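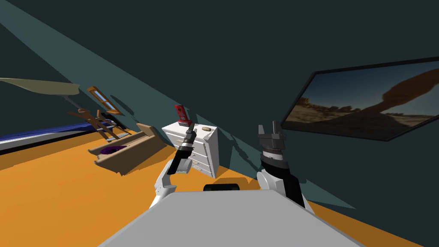
4.2 Randomized rooms and the drawer task

Figure 3. A room from the Zerkura set, with both arms forward of the base and the chest of drawers between them. Nothing is held in the right gripper.

All planner tests in this section were run in Zerkura, our scene generator. A room is built from a seed that fixes the wall and floor colors, the light direction, the furniture and its pose, and the small objects placed on top. The chest of drawers is always present and is rotated at random about its vertical axis. In Figure 3 it is turned so that the drawer fronts face the lower left, and the left arm hides part of them.

This kind of overlap was the main source of error in the handle detector. The handles are small and pale, and on a white chest they give few usable edges. We trained the detector on 500 rooms and held out 162 for testing. In the first version it reported the handles it could see and passed them to the planner with no record of what the arm was blocking. The planner then treated the blocked area as plain drawer front.

The current version renders a mask of both arms from the joint angles and marks the covered pixels as unknown. If the target handle falls inside the mask, the planner moves the blocking arm aside before asking for a new detection. It may do this 2 times per trial. After that the trial is recorded as a failure.

Shadows needed separate handling. The arms throw hard, dark shapes on the wall, and the depth filter we took over from Endar sometimes kept them as thin obstacles. We now drop any obstacle that has no depth support in over 40 consecutive readings. Wall pictures and window frames are kept in the map as flat surfaces — they are never grasp targets, but the elbow can hit them.

Objects on top of the chest are left where the seed puts them. The planner receives their bounding volumes with a fixed margin and no class labels.

Related items
Prusau: a joint-space planner for two-arm mobile bases
Arm masks from joint angles (M. Arnaud, technical note)
Dal Bello drawer and door models, June release
Zerkura scene format and seed files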